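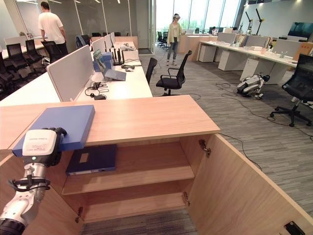
The arm at the oak-colored cabinet, gripper on a blue board.

Robot Cell Technician (full time, on site)
Skemora
Posted 2020-03-31
Reference 1407

Skemora is hiring a technician to look after one robot arm and everything attached to it. The arm does cabinet and shelf work: opening doors, moving binders and boards, putting things back. It runs most of the working day, and the people who program it need it to behave the same way in the afternoon as it did in the morning. Keeping it that way is the job.

You will report to Mamta Garg, who runs the lab floor. Khôi Khúc wrote most of the current setup procedure and will train you on it during your first 30 days. After that the cell is yours.

What you will do

Start the arm each morning, home it, and run the short check program before anyone else uses it.
Check the gripper for play, clean the finger pads, and replace them when they are worn.
Inspect the cable that runs over the gripper housing. It flexes every time the wrist turns and it is the part that fails most often. You will reroute it, re-clamp it and swap it when needed.
Check the wrist clamp bolts with a torque wrench and mark them.
Recalibrate the wrist camera after any gripper change. The full procedure has 54 steps. You will be expected to follow it as written and to tell us where it is wrong.
Set the cabinet back to its marked position before a run, with the door hinges adjusted so both doors swing freely.
Keep the repair log. Every fault gets an entry, including the ones that clear after a restart.
Order spares. Grippers and cables come from Flolteck, and lead times can be long, so you will need to watch the stock.

You will not be writing control software. You will need to read error logs, restart services from a command line, and explain a fault clearly enough for a programmer to find it.

What we need from you

Two years or more of hands-on work with electromechanical equipment. Robots are good. Printing machines, lab instruments, packaging lines or elevators are also fine.
Comfort with a multimeter, a crimping tool and small fasteners.
Able to read a wiring diagram and correct it when it no longer matches the machine.
Clear written notes. Please expect us to ask for a sample.
Able to lift 30 pounds and to work on your knees or at floor level for part of the day.

Helpful but not required: past work with collaborative arms, basic Linux, soldering, a lockout/tagout certificate.

Hours and place

The lab is on the second floor of the Kushwaha building. It is one open room, shared with other projects, and it can get noisy. There is an elevator. Core hours are 9 to 4, and you can arrange the rest with Mamta. Every fifth week you carry the lab phone in the evening. Calls are rare and are usually a stopped arm that needs someone to release the brakes and bring it home by hand.

Pay is hourly with overtime. The rate depends on experience and will be given to you in writing before the first interview. Health insurance starts on your first day. We supply tools and safety shoes. If you prefer your own hand tools you can bring them, but please label them.

How to apply

Send a resume and one page describing a repair you did yourself: what was wrong, how you found it, what you changed. Photos of the repair are welcome. Skip the cover letter. Put the reference number in the subject line and address it to Sharada Varghese in hiring.

We plan to hold phone calls in the first half of April. The second step is a paid half day at the lab, where you will change a gripper cable with Khôi and write it up in the log. References are checked after that, and you will hear from Sharada either way.

Agencies, please do not contact the lab directly.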